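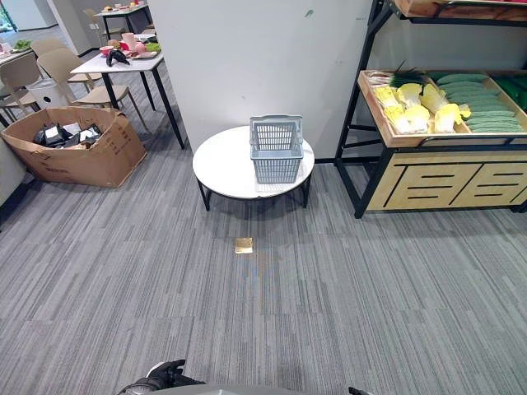 *Light gray basket, round white table.*

## Harvest notes and the fall club release

Sep 15, 2023

Picking started at Bokadley this week, later than last year and a little later than we had planned. The spring was cool, bloom dragged, and then August gave us enough heat to catch up on sugar but not on flavor. Jana Weidemann, our winemaker, walked the Soltau block every morning and held off until the seeds turned brown. The Pinot Gris came in first. The fruit is clean, the clusters are small, and the acid is higher than we have seen in a while.

The Eder block is next. It sits lower on the hill and holds its fog until late morning, so it always runs behind. We expect to pick the Riesling there in the last part of the month if the rain stays off, and the Pinot Noir after that. Birds have been a bigger problem than mildew this year. We put nets over the outside rows in August and will keep them on until the last bin is out.

"I'd like one more dry week before we touch Eder," Jana said. "The numbers are fine. The fruit still tastes green to me next to the stem, and I'm not going to fix that in the cellar."

Members sometimes ask how we decide when to pick. We do test for sugar, pH and acid, and those results get written on the board by the scale. Most of the final call comes from tasting berries from both sides of the row, from the top of the hill to the bottom. Two people do it separately and compare notes afterward.

**What's in the fall box**

The fall shipment has three wines, two bottles of each:

- 2022 Levamholm Riesling, dry. We made 272 cases. Lime, wet stone, a long finish. It will keep, but it's good now with anything salty.
- 2021 Eder Pinot Noir. Lighter in color than the 2020 and less oak. Give it half an hour in the glass.
- 2022 Soltau Pinot Gris. Fermented mostly in steel with a small part in old barrels. This is the one to open first.

Members get 15 percent off reorders of all three through the end of October. The discount shows up in the cart once you sign in. If it doesn't, call the tasting room and we'll put the order in by hand.

If you would like to swap a bottle, please let us know before the boxes are packed in the first week of October. Reds can be swapped for whites and the other way around. We can't swap in library wines.

**With dinner: braised cabbage and the Riesling**

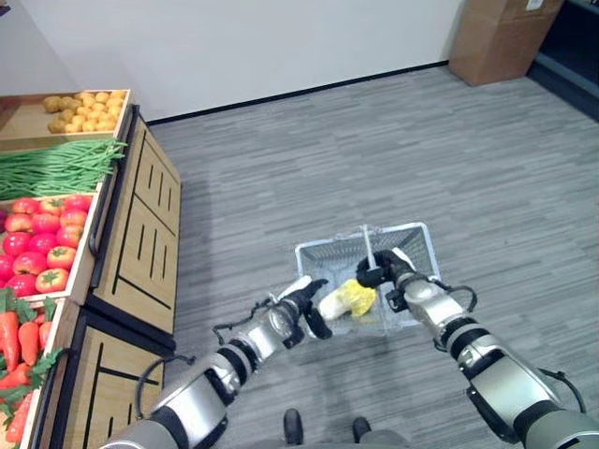 *Pale, leafy and headed for the wire basket.*

We pour the Levamholm with cabbage more often than with fish. Cut a small head into wedges and brown the cut sides in butter in a heavy pan. Add a sliced onion, a spoonful of caraway and a glass of the wine, then cover and cook on low heat for 20 minutes. Take the lid off at the end so the liquid cooks down. Salt it well. Sausage on the side is good, and so is a fried egg.

Savoy or napa will both work, though napa needs less time. Red cabbage is better with the Pinot Noir and a chopped apple.

**From the library**

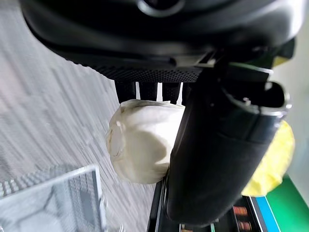
Jana opened a few older bottles in August to see how they were holding up. The oldest was a Riesling from 2000, the first vintage we bottled from the Eder block. The cork crumbled, so it went through a strainer into a decanter. The wine was deep gold and smelled of honey and a bit of kerosene, and it still had plenty of acid. The 2008 Pinot Noir was past its best. The 2012 was in very good shape, and anyone with a bottle left should plan to drink it in the next couple of years.

We have a few bottles of the 2012 set aside for members who pick up their box in person. They are one per household.

**Tasting room**

Hours stay the same through harvest. The back lot will be full of bins and the forklift will be running, so please park in front by the road and keep dogs on a leash. Cellar tours are off until we finish pressing. Pickup boxes will be held until the end of October, after which we'll ship them to the address on your account and charge the usual rate.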